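4.2 Aplicación del aceite Zirovell en tableros de madera

1. Lije el tablero siguiendo la veta y retire el polvo con un paño seco.
2. Agite el envase de 600 ml antes de abrirlo.
3. Extienda una capa fina – sin charcos – y espere 20 minutos.
4. Retire el sobrante. Compruebe el resultado a contraluz: el reflejo aclara la veta y puede ocultar zonas mal cubiertas.
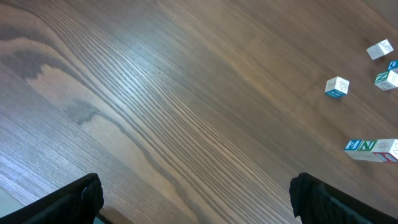
Cheng advierte de que los 20 minutos se quedan cortos con el taller frío y de que conviene esperar hasta 10 más.

Nota: la segunda capa se aplica con el mismo paño, referencia 629.

PRECAUCIÓN: los paños impregnados pueden inflamarse. Extiéndalos al aire libre

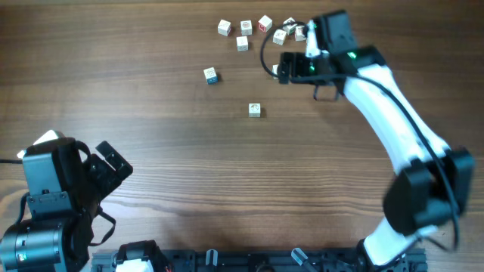 hasta que sequen por completo y deposítelos después en un recipiente metálico con tapa.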